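The Last Review

Hye-jin Na reviewed old albums on a small web channel called Nollo. She had 2,446 subscribers, and she answered every comment herself.

One evening in November she played the only record of the band Peveleo. It had 11 songs. After the last one she heard a woman laugh, very softly, and say a name.

"Manuela."

She played it again, with headphones. The laugh was still there.

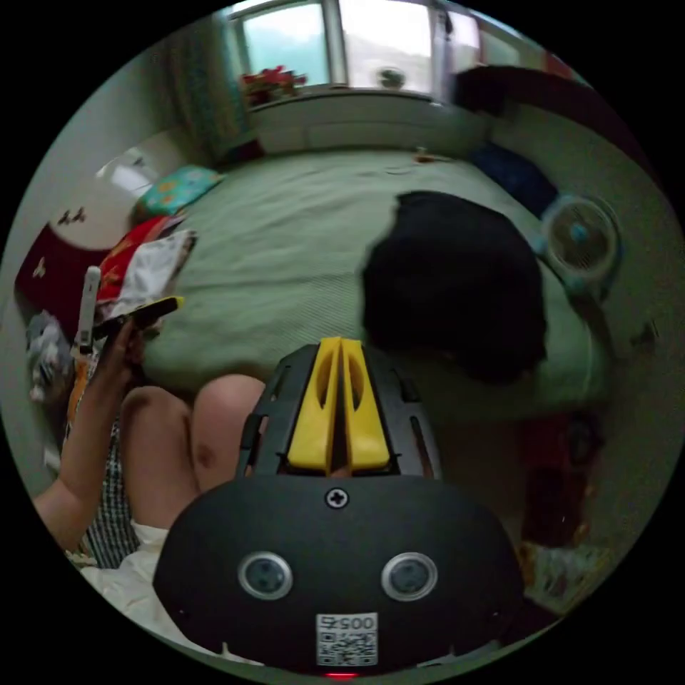
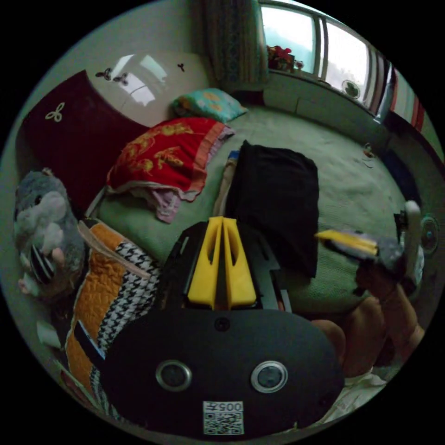 Part Two

The comment came after she posted the video. It was from Manuela Testa.

"I was 19 when we made this record," it said. "The one who laughs is my sister. I did not know that somebody kept her voice."

Hye-jin wrote three answers and erased them all. Then she sent the sound file, without any words.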